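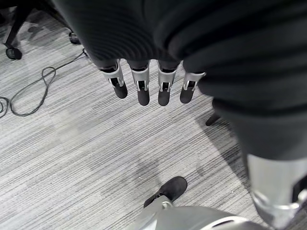 Clothing Reuse Group – minutes, 12 August 2026
Haldane Hall, small room. Chair: Fiona Urquhart. 7 present.

1. June minutes
Agreed, though two members still dispute the wording on storage and want that noted.

2. Heavy knits and fleeces
The dark heavy garments remain the problem. They take up most of the rail space and don't sell before October, whatever last year's report claimed. Proposal to fold and shelve them instead. FU doubted the folds would survive a single Saturday. Trial on one shelf only, no new shelving to be bought.

3. Sorting on the floor
Complaint that dark fleece picks up every bit of fluff from the carpet. A groundsheet was suggested. The meeting was asked who would put it away afterwards and there was no answer. Deferred.

4. Jotari bags
Quote received for 692 bags. Two of the samples split at the seam with one thick jumper in each. Supplier says this is unusual – the meeting was not persuaded. Ask Atarero for a price before anything is signed.

5. Money
Balance £1311. The Jultirix grant is still described as "expected", as it was in June. Not to be counted until it is in the bank.

6. AOB
Hall key still missing.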